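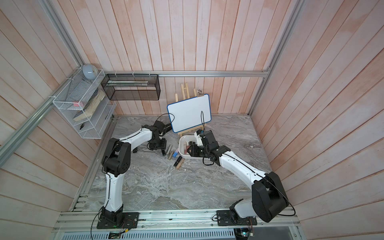

Tiina Karppinen
Opinion columnist

The maternity ward at Puvoron district hospital is due to close in July. The health board says the ward handled too few births last year to keep a full team on call, and that mothers will be better served in Juviton, where the equipment is newer and there is always a doctor in the building.

I don't dispute the part about Juviton. It is a good hospital. My sister-in-law had both her children there and had no complaints. But she lives 3 miles from the front door. People in the hill villages past Pangaribuan do not, and in winter the drive can take them two hours if the road is open at all.

The board's answer is that women in those villages can come down early and stay in a guest room until labor starts. The plan sets aside 21 rooms. It doesn't say who looks after the older children at home, or what happens to a woman paid by the day who has to stop work a week or two ahead of time. I asked at the public meeting and was told those details would follow.

More than 200 people came to that meeting. Most of the questions were about ambulances. The district has two, and one of them is often out on transfers already. My brother Niilo Karppinen drove for the service until he retired, and he thinks a third would have to be on the road before the ward shuts. There is no money for one in the budget that was handed out.

A smaller service could stay. A midwife-led unit for low-risk births, with a clear agreement on when to transfer, would cost less than the present ward and keep prenatal visits close to home. The clinic in Kido has offered to share its staff. The board gave that offer one paragraph on page 22 of its report and no cost estimate.

It should get one before the vote. If the numbers don't work, the board can publish them and the rest of us can read them.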